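Lurnby Mail users board > Junk and filtering > Anyone else drowning since the June update?

gustex_fan
OK, I've put up with this for weeks and I need to vent to people who will understand! Ever since I moved to the June version of Lurnby Mail, the junk folder has been letting nearly everything through. I came back from a long weekend at the lake to find 200 messages waiting, and I'd bet all but a handful were for mortgages and printer ink. I used to get maybe one or two a day, and those were my own fault for signing up for a sweepstakes. Did they change the filter, or is it something I did? I haven't touched my rules, except to add one for my sister's new address (she switches providers more often than I change the oil in my car, bless her).

maple_porch
Oh, you poor thing, you're in good company. Mine started the same week. I wrote to Lurnby support and got a very polite note back saying they "are aware some customers are seeing more unwanted mail" and asking me to be patient. That was it. I did find that the update set my filter strength back to Low without asking, so go look under Options, then Mail, then Junk, and see where the slider is sitting. Moving it up cut mine by more than half. 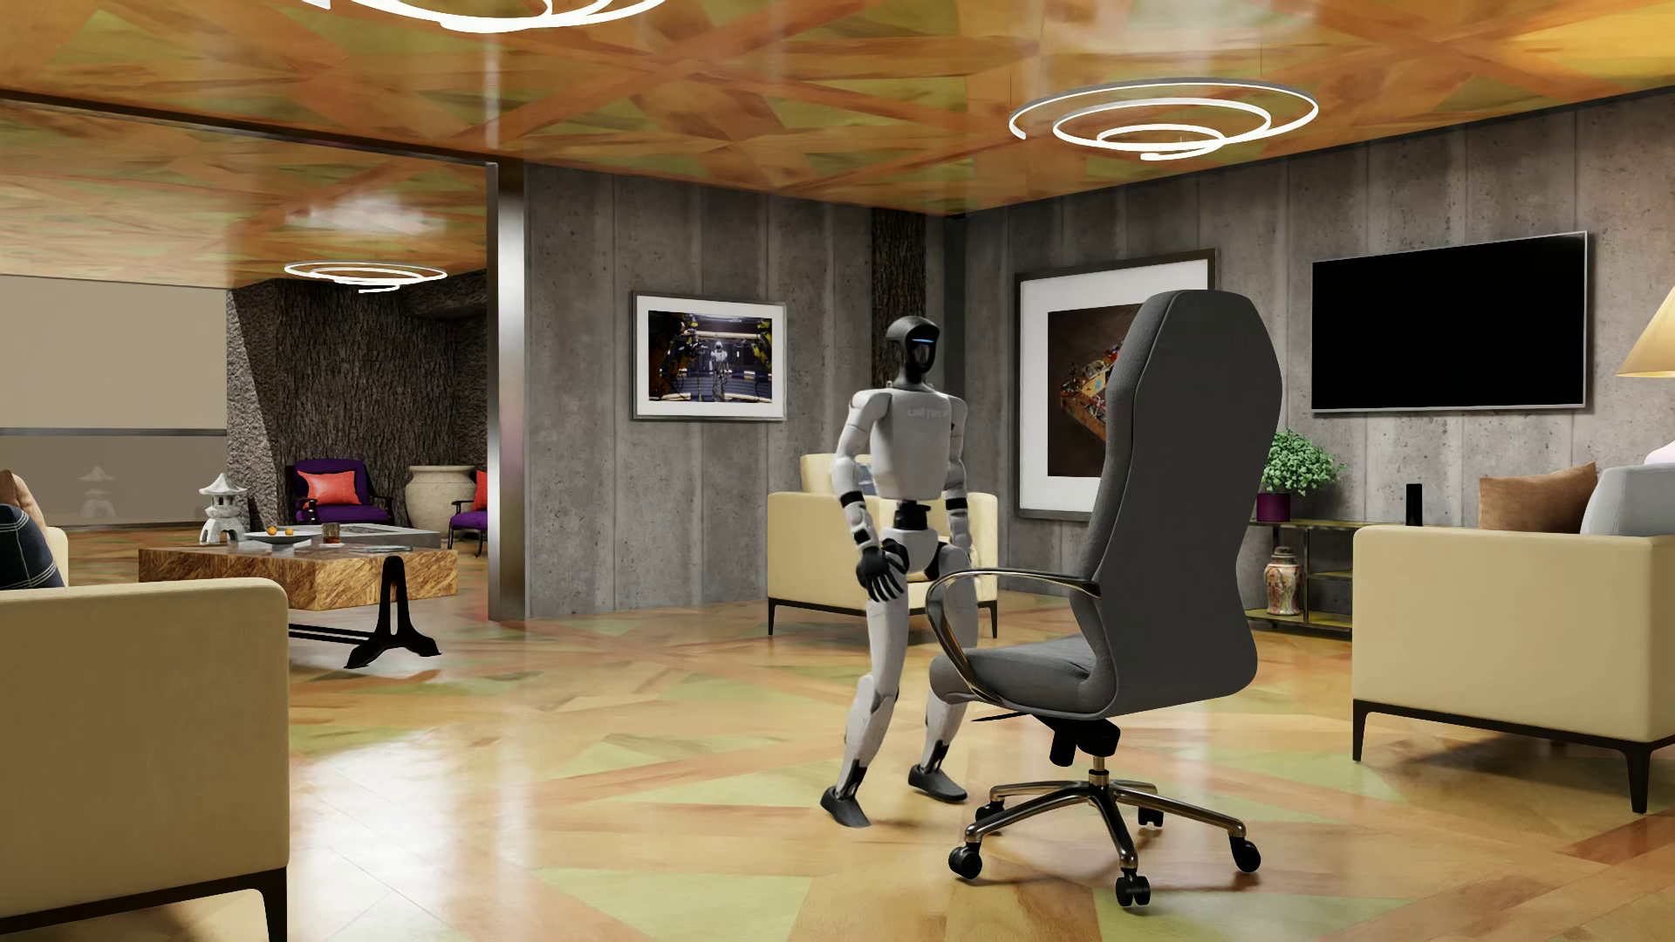
drakos_dad
I'm going to gently disagree with maple_porch, with all respect, as you helped me so much with my address book last winter. The slider is a trap. I put mine on High and it swallowed a note from my son's school and two bills, and I only found out when the late notice came in the paper mail. What has worked for me is running Drakos alongside it. You point Drakos at your mailbox first, it throws out the obvious trash, and then Lurnby picks up what's left. Setup took me a whole evening and a pot of coffee, I won't lie, but I went from 500 junk messages a week to 19 and I haven't lost a real one yet that I know of.

gustex_fan
Thank you both so much! maple_porch, you were right, it was on Low. I've moved it to Medium for now. drakos_dad, does Drakos need to be running all the time? My computer is slow enough already and I share the phone line with two teenagers.

drakos_dad
Only while you're checking mail. Close it afterward. On dial-up it does add a little wait at the start, since it reads the headers before it lets anything down, but you save that time and more by skipping the big ones with pictures in them.

ploller_pete
Can I put in a word against both of these? We run Ploller at work for a mailing list of 2,000 members, and the lesson I took from it is that word filters are always a step behind. The senders just spell things funny. I'd sooner see folks keep a second address for shopping and contests and guard the real one like the house keys. When the junk address fills up, toss it and make another. 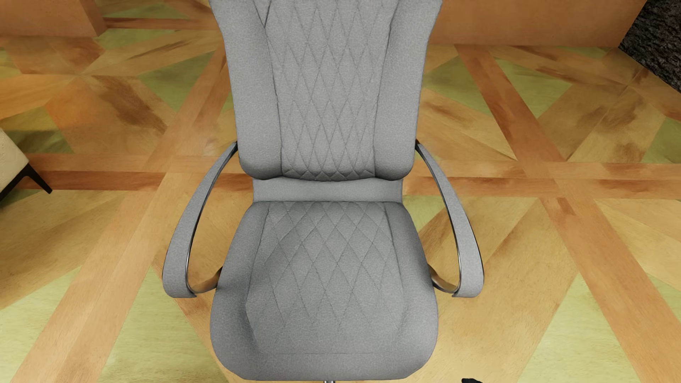
Gray office chair, quilted back

maple_porch
Pete, I hear you, and that's fine if you're starting fresh, but I've had my address for years and it's printed on my recipe cards, my church directory, everything! I can't go around to every cousin and ask them to write in a new one. I do think Lurnby owes us a proper fix and a notice when they change our settings.

ploller_pete
Fair enough on the cousins. I still wouldn't use High, though. On that much drakos_dad and I agree.

gustex_fan
Update, Jul 28, 2001: Medium plus Drakos, and this morning there were four in the inbox and every one was from somebody I know. I also made a throwaway address over at Gustex for the sweepstakes, so Pete, you win a little too. Does anyone know how to make Drakos stop beeping when it finishes?

drakos_dad
Tools, Sounds, uncheck the second box. The first one does nothing that I can tell.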